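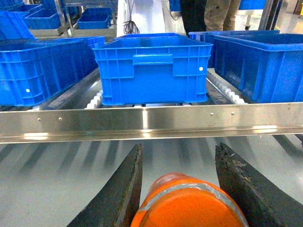
Steel rail at the Varside depot.

To: Varside produce co-op list
Subject: Re: Crate deposits from February

The deposit goes to $8 a crate in February. Granström is keeping the old rate for anything ordered before then. We have 212 crates out at the moment and would like most of them back first.
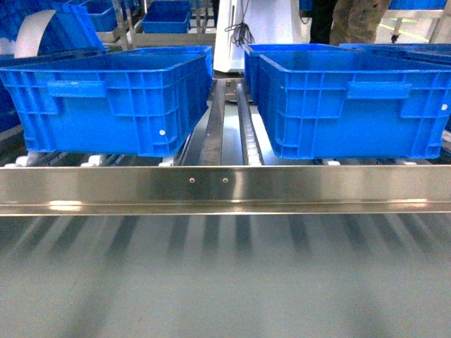

Blue crates on the roller conveyor.

Drop-off is at the side door until 2 pm. Please fold your order sheet and leave it in the top crate. Osesel members can use the same door.

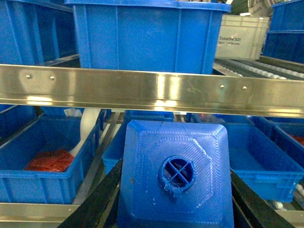
Trustine wrote:
> Does the new deposit apply to crates we already have at home?
> We paid for ours last spring and still have the slips.

No. Keep the slips and you get back what you paid. If you lost yours, email the list address with your member number and we will look it up. Some 110 households have had no slip on file since the move, 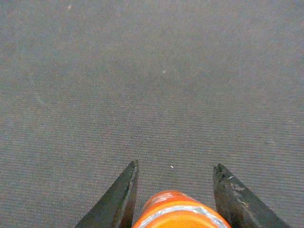

so please check yours before the change. Half-share members still pay for one crate only. The egg order closes at noon as usual.

Varside desk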